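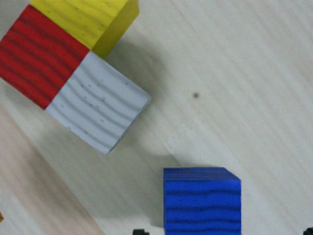

Clarkitside lab visit
August 4, 2020 | 3 comments

We spent the morning with the Clarkitside planning group, who test everything in simulation first. Their planner, Flivunero, runs the two-arm table model and logs every grasp it proposes. 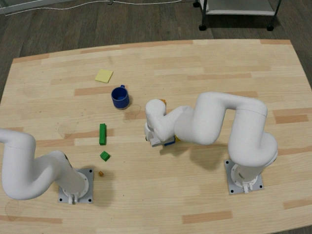 Each change to the code is replayed over 100 saved layouts -- the whole batch goes overnight. Perception is a separate module and can be swapped out.

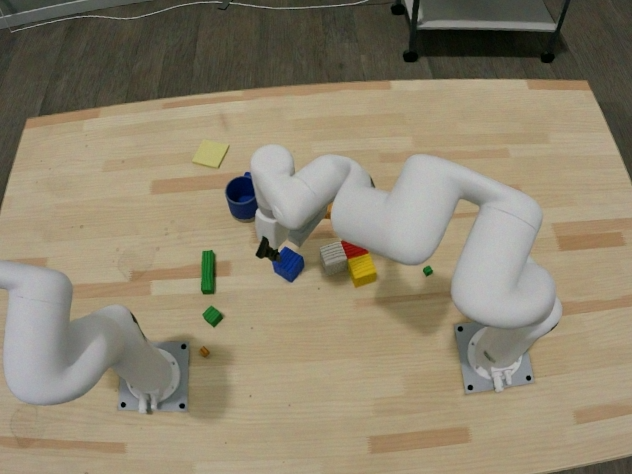 Brannigan asked whether the planner replans when a pose estimate shifts late, and was told it does, at a cost in speed.

Sign up for our newsletter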